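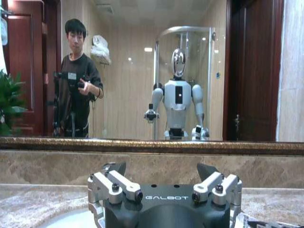 Troisième mois sur le projet, et je reste dubitatif. Apostolos voulait un robot capable d'essuyer un plan de vasque à la maison. Moi, je voulais surtout savoir combien d'heures on y laisserait. Réponse provisoire : trop.

La pince, d'abord. Deux doigts, c'est parfait pour un objet bien droit posé devant vous. Sur du marbre moucheté, avec un miroir juste derrière, c'est une autre histoire. Le reflet donne au logiciel une deuxième pince, une deuxième pièce, et un humanoïde de plus à prendre en compte. J'ai passé 12 soirées sur le masquage du miroir, pour un résultat que je n'oserais pas montrer à Paraskevi, qui avait prévenu dès août que les salles de bains étaient une mauvaise idée.

On me répond qu'il faut davantage de données. Peut-être. On en est à 600 essais enregistrés, Apostolos en réclame 3 000. Je n'ai rien contre, mais j'aimerais qu'on m'explique ce que les 2 400 suivants apprendront de plus sur un bord de lavabo arrondi.

Prochaine étape : reprendre la hauteur d'approche du poignet, que je trouve trop basse. Apostolos n'est pas d'accord. On refera les réglages ce soir, vers 21 heures, chacun avec ses valeurs.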